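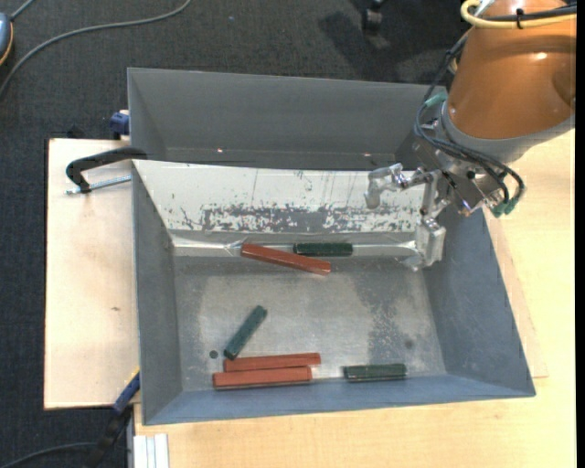

Test bin with the six bars, gripper open at the right-hand side.

Finger shape for bar picking – pointed or rounded?

dmtshali
Posted in Grippers and end effectors, December

We are comparing two finger sets on the same pneumatic gripper, picking short bars out of a sheet-metal bin. Set A is the Fidlow pair you can see fitted. Set B is a flat parallel pair from Nanico with rubber pads. Same arm, same controller, same fixed camera. Red bars are the long ones, green the short ones.

Over 2,000 picks per set, A misses less often on bars lying across the junction between the sloping panel and the floor. B is better on bars lying flat and clear of the walls. Neither is good with two reds side by side and a thin gap between them. Has anyone run something similar?

giap_d
What is your approach angle for the parallel pair? If you come straight down with B you need clearance for both fingers, and a gap like the one at the front won't give it to you. We had the same trouble until we let the planner tilt the wrist up to 14 degrees.

dmtshali
Vertical only for B, up to 8 degrees for A. Fair point, it isn't a like-for-like test.

unau_bench
Then I would throw the numbers out. You have compared two planners with different fingers on them.

dmtshali
The limit on B is there to stop the pads touching the wall. With more tilt they foul before they close. I'd call that a property of the fingers.

unau_bench
It is a property of the fingers and the bin together. Put B in a bin with lower walls and you would report something else.

Cúc Lục
Leaving the fingers aside, I'd look at that shiny strip along the bottom of the panel. It is wrinkled and it catches the light near both ends. Our depth camera returned holes on anything like that, and a dark bar lying on it came back with a ragged edge. Check whether your B misses are grasp failures or bad poses. We painted ours matt grey and the pose errors dropped by a third.

dmtshali
Poses are logged but not split out by area. I can do that.

giap_d
Split them by colour as well. I would expect the greens to be worse, being dark and shorter.

loc_p
Agree with Cúc on the strip. I disagree about paint, it will not last. Look at the band above it, the coating has already flaked off. We used adhesive felt on the Âu cell and changed it every 3 weeks.

Cúc Lục
Felt grips the part. A bar that used to slide down to the floor now stops on the slope, and you have changed the test again.

loc_p
True for steel on steel. Depends what the bars are.

boramyoo
Does the hose routing limit your wrist rotation? We had tubes folded back on themselves like that and lost most of one direction on the last axis.

dmtshali
Yes, it is capped in software. Same cap for both sets.

unau_bench
Good, so that one at least is controlled. Rerun A at vertical only and post both tables, with the misses near the walls listed separately.

dmtshali
Will do. A at vertical first, then both at 8 degrees with the pads trimmed.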